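3.2 Table layout

The breakfast-table arrangements were laid out on a white tabletop covered for the most part with brown paper. Mugs were stored in one of two ways – hung from a wooden mug tree or placed upside down in a black wire rack – and a further mug could be left standing on the paper (Figure 2).

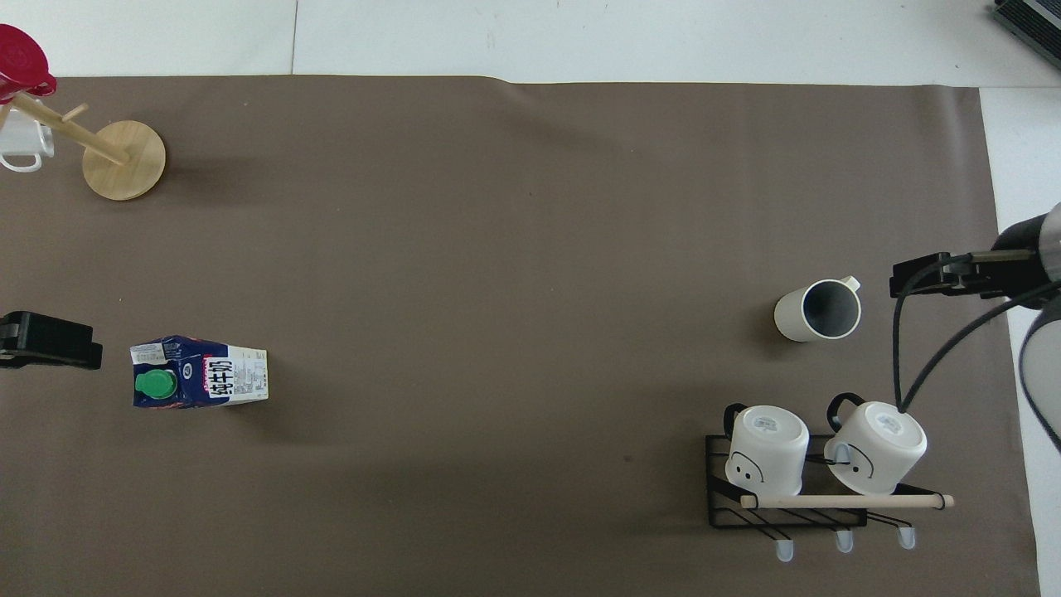
Figure 2. Mug tree, wire rack and upright mug, with a milk carton lying on its side.

3.3 Coding of storage positions

Each item was coded as hung, inverted, upright or lying. Cartons were coded separately from mugs, following the Tandcombe scheme.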